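4.3 Setting the float level

The Larkell twin-choke carburetor was fitted to Bodero coupes from chassis 34 onward. Set the float level before you touch the mixture screws.

CAUTION: Disconnect the battery and let the engine cool for 20 minutes. Keep a fire extinguisher within reach.

1. Turn off the fuel tap and remove the air cleaner.
2. Remove the five screws holding the top cover. The one nearest the firewall is longer – mark its hole.
3. Lift the cover straight up and discard the gasket.
4. Hold the cover upside down and measure from its bare face to the top of the float. The gap should be 12 mm.
5. Bend the small tang to correct the gap. Do not bend the float arm.
6. Fit a new gasket and tighten the screws evenly.

NOTE: Cars with the Avotiņš manifold have a spacer under the carburetor. The float setting is the same.
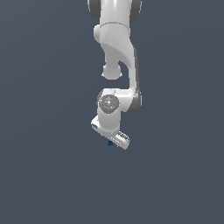
7. Reconnect the battery, open the fuel tap and check for leaks before starting the engine.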